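Dos pinzas, un cilindro rojo y muchas tardes en el simulador

13 de febrero de 2024

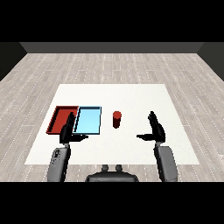
La mesa de pruebas en el simulador: bandeja roja, bandeja azul y el cilindro.

Hace tiempo que quería escribir esta entrada y siempre la dejaba para después. En la anterior conté que estaba dudando entre dos modelos de pinza para mi robot de dos brazos, la Ollen y la Forow, y varios lectores me escribieron para preguntar cuál había elegido. La respuesta corta es que todavía no he comprado ninguna de las dos, pero ya tengo una opinión, y es distinta de la que tenía en enero.

Primero pido disculpas por mi español. Vivo en este país desde hace siete años y escribo en este idioma porque casi todos los que me leen lo hablan, pero a veces me falta la palabra técnica correcta. Si digo "dedo" donde un ingeniero diría otra cosa, corríjanme en los comentarios, me ayuda mucho.

La tarea

La tarea es muy simple y la elegí simple a propósito. Hay una mesa blanca, dos bandejas poco profundas a la izquierda y un cilindro pequeño que está de pie, cerca del centro. El robot debe tomar el cilindro rojo y dejarlo en la bandeja roja. Nada más. Como la bandeja roja es la que está más lejos del brazo derecho, hay dos maneras de hacerlo: que el brazo derecho cruce por encima de la bandeja azul, o que el izquierdo venga a buscar el cilindro y vuelva.

Al principio yo pensaba que la segunda manera era la mejor. Después de muchas pruebas ya no estoy tan seguro. El brazo izquierdo tiene que salir de su sitio, que es casi encima de las bandejas, y para volver con la pieza debe girar la muñeca bastante. Con el brazo derecho el camino es más largo, pero la muñeca sufre menos.

Los modelos de las pinzas

El modelo de la Ollen que cargué en el simulador tiene los dedos con la cara interior plana. Para una caja es perfecto. Para un cilindro es menos bueno, porque la pieza toca cada dedo solamente en una línea, y si la pinza llega un poco torcida, el cilindro gira sobre sí mismo antes de quedar sujeto. Al principio creí que era un error mío en los valores de fricción. Los cambié muchas veces, una tarde entera, y el giro seguía allí.

La Forow tiene una ranura poco profunda en cada dedo. La ranura centra la pieza y perdona los errores pequeños de posición. Pero los dedos son más gruesos, y esto crea otro problema al bajar a la bandeja: hay que soltar la pieza lejos del borde o el dedo lo toca.

Hice la misma cantidad de intentos con cada una, 87, con el cilindro siempre de pie y en posiciones un poco diferentes. Con la Ollen fallaron 14 y con la Forow fallaron seis. Me sorprendió la diferencia, esperaba menos. También miré en qué momento fallaba cada una. La Ollen falla casi siempre al cerrar. La Forow falla casi siempre al soltar, y eso me parece más fácil de corregir con el programa, porque es cuestión de elegir mejor el punto de la bandeja donde baja.

Sé bien que un simulador no es la realidad. El contacto entre dos superficies es justo la parte que el simulador calcula peor, y yo estoy comparando contactos. Por eso tomo estos números con cuidado y pido que ustedes hagan lo mismo.

El controlador

Para mover los brazos usé el controlador Ezeani, que ya conocía de otro proyecto. Tiene una cosa que me gusta mucho: se puede limitar la fuerza de cierre de cada pinza por separado y cambiar el límite mientras el movimiento está en marcha. Tiene otra cosa que no me gusta nada, y es que los mensajes de error son números sin explicación. Pasé un domingo buscando el significado de uno de ellos. Era un límite de articulación que yo mismo había escrito en grados cuando el archivo lo quería en radianes. La culpa era mía, pero un mensaje más claro me habría devuelto el domingo.

Si alguno quiere repetir las pruebas, estos son los puntos donde yo perdí más tiempo:

Revisar las unidades de todos los ángulos antes de la primera simulación.
Bajar la pinza despacio en el último tramo. Con velocidad alta el cilindro cae al primer toque.
Guardar la posición de reposo de los dos brazos como un punto con nombre, para volver siempre al mismo lugar entre un intento y otro.
No poner las bandejas demasiado juntas. Yo las dejé casi tocándose y para los dedos gruesos es incómodo.

Lo que falta

La próxima prueba será con el cilindro acostado. Ahí supongo que la cara plana de la Ollen va a defenderse mejor, pero prefiero verlo antes de decirlo. También quiero añadir una cámara virtual en la muñeca derecha, porque hasta ahora el programa conoce la posición de la pieza directamente del simulador y en la vida real nadie me va a dar ese regalo.

En marzo me prestan por unos días un puesto en el taller Villa, donde tienen una Forow de verdad montada en un brazo. Voy a llevar mi propio cilindro, cortado de una barra de plástico, y la misma lista de posiciones. Si alguien de ustedes ha trabajado con la Ollen y piezas redondas, le agradezco que me cuente qué material puso en los dedos. He leído que una capa fina de goma reduce el giro, pero no encontré a ninguna persona que diga cuánto dura antes de gastarse.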